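Open afternoon at the Nirndale community house

The community house in Nirndale opened its doors for an afternoon in May, and I went with Esperanza Paredes, who had seen the notice in the library. We are both on the hunt for a place to hold a family party in the fall, and the notice said all the rooms would be open, kitchen included. Doors opened at 10. We got there a little after lunch and parked on the street behind the building, where there is more room than out front.

Hendrik Oosthuizen met us at the entrance and handed us a sheet with the floor plan and prices. He has run the bookings for six years. The building was a school annex and then a furniture showroom for a firm called Barroso, and the old showroom windows are still there along the east wall. The large hall holds 200 people standing. It is a plain room with a good floor and a small stage at one end. The lights over the stage hum, which Hendrik pointed out before we could ask. They are due to be replaced over the summer.

Upstairs there are two meeting rooms and a sewing room. The sewing room was the busiest part of the building when we went through. Akinyi Ogola was showing people how to hem a tablecloth by machine, and there was a line for the second machine, so we watched for a few minutes and moved on. The meeting rooms have folding chairs and a whiteboard each. One has a view of the parking lot, the other of a brick wall. The one with the wall is cheaper.

The part we had come for was on the ground floor at the back: the kitchen and the dining room next to it. The kitchen is bigger than I expected, with two ovens and a long counter with a pass-through. The refrigerator is a Verkia, an older one, and it is loud. There is a dishwasher, but groups are asked to use it only for house dishes, and a deposit is held until the kitchen has been checked. Visitación Gallardo, who teaches the cooking class, told us that most children's parties skip the house dishes completely and bring paper ones. She thought that was sensible for the under-sevens and a waste for everybody else.

The dining room has a tiled floor, so spills are easy to deal with. The table is a proper one, glossy reddish-brown wood, and parties put their own cloths over it. A brown cloth with small cream polka dots was on the near part of it, and cups were out on top.

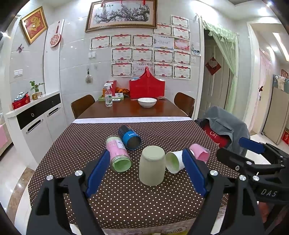 Cups on the polka dot cloth in the dining room, with the far end of the table left bare.

Esperanza liked the dotted cloth and wanted one for her own kitchen. I was more taken with the colors of the cups, pale green and pink, and wrote both down for our party. My mother's birthday parties always had green and pink, down to the napkins. We also talked about whether one table would do. For a sit-down meal it would not, at least with our family, but Hendrik said more tables can be carried in from the hall — you do the carrying yourselves.

I asked Visitación which paper cups hold up best with hot drinks. She buys double-walled ones for coffee and the cheapest she can find for juice, and she said to get one more package than you think you need. Opened packages can be left in the cupboard by the door for the next group. Glass is allowed in the dining room but not in the hall.

Coffee was served in the entrance from two until the pots ran out. The cake was by Vega Echevarría, who runs the Jorow bakery two streets over, and there was an almond one I would go back for. She does trays for parties booked at the house and needs 7 days' notice.

A few practical notes for anyone thinking of renting. The dining room and kitchen go together and cannot be booked separately on weekends. Music has to be off by 10 at night. The back door has a ramp, the front door has two steps. Tape is not allowed on the walls, but there is a picture rail you can hang things from. Bring your own dish towels.

We put our names down for a date in October and are waiting to hear. The sheet with the prices is at the front desk and also on the board in the library.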